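The last bus to Drirndale

The number 12 leaves Ledden at twenty past five and takes just under an hour to reach Drirndale. In winter it may carry four people. In August, when the walkers come, there can be a queue at the stop, and the driver has to ask people to hold their rucksacks on their laps.

The valley had 3,311 residents at the last count the parish made, fewer than when the quarry was open. The school is still there, and so is the shop. The bank went first, then the surgery moved down to Ledden. A person without a car who needs a blood test now has one bus out in the morning and one back in the evening, and the whole day to fill in between.

The county pays for the evening run and has twice proposed dropping it. Its figures put the service at 1,612 passengers last year. People in the valley say the machine on the bus was broken for much of the spring, and that pass holders were simply waved on. 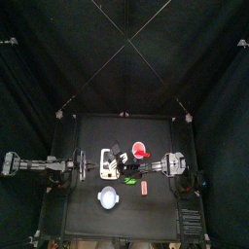

Jobs are the other half of the argument. Most of the work within reach is on the Gutangate estate at the edge of Ledden, where shifts finish at five. Miss the bus and the taxi home costs more than half a day's pay. Some younger people share cars. Others have rented rooms in town and come back at weekends, and a few have stopped coming back.

One idea is a smaller vehicle, booked by phone the day before. A neighbouring valley tried it, with mixed results. It was cheap to run and went closer to people's doors, but older passengers disliked having to ring, and the seats went early - often to the same few regulars.

A petition at the shop has 111 signatures. The county will take comments until 23 March 2026 and decide after that. Until then the timetable stays as it is, taped inside the shelter at Drirndale, with the Sunday column crossed out in biro.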